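Chapter 8
Getting Lab Supplies to the People Who Need Them

My first job in this business was answering phones for Viken, a small firm that sold pipette tips and test kits to hospitals. I thought I'd be talking about science all day (I was so excited!). Mostly I talked about customs forms, and where somebody's box of reagents had got to.

So this chapter is about distributors, the folks in the middle. A manufacturer like Brouwer might make 2000 different items and have no wish to run an office in every country. A local distributor signs on, keeps stock, trains the customers and takes the angry calls.

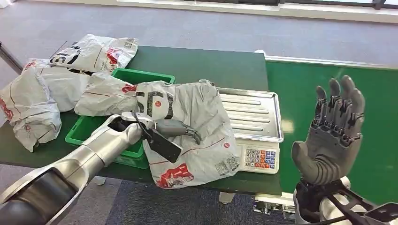 Why doesn't a hospital lab just buy straight from the manufacturer?

Small orders are the main trouble. A lab in Turcombe may want one bottle of stain and a spare lamp, and the maker would charge more for shipping than the goods are worth. The distributor bundles that order with everyone else's, and also sends a person when the analyzer breaks.

My old boss, Nathalie Kramer, had 93 labs on her list and knew which ones paid late. You can't get that from a catalog! We'll come back to her when we reach credit terms, and I'll show you the letter she wrote to the slowest payer of all.

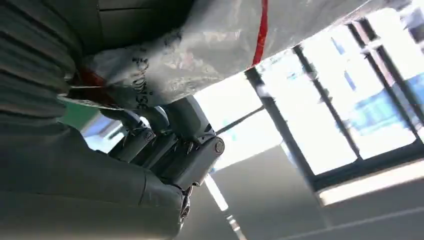 8.1 What goes into a distribution agreement

Let's start with territory, the clause people fight over most. When Konrad Lüthi took on the Sullavmont line, his contract said "the region" and left it there. He and the next distributor over spent most of May arguing about a single clinic, so write the place names out in full.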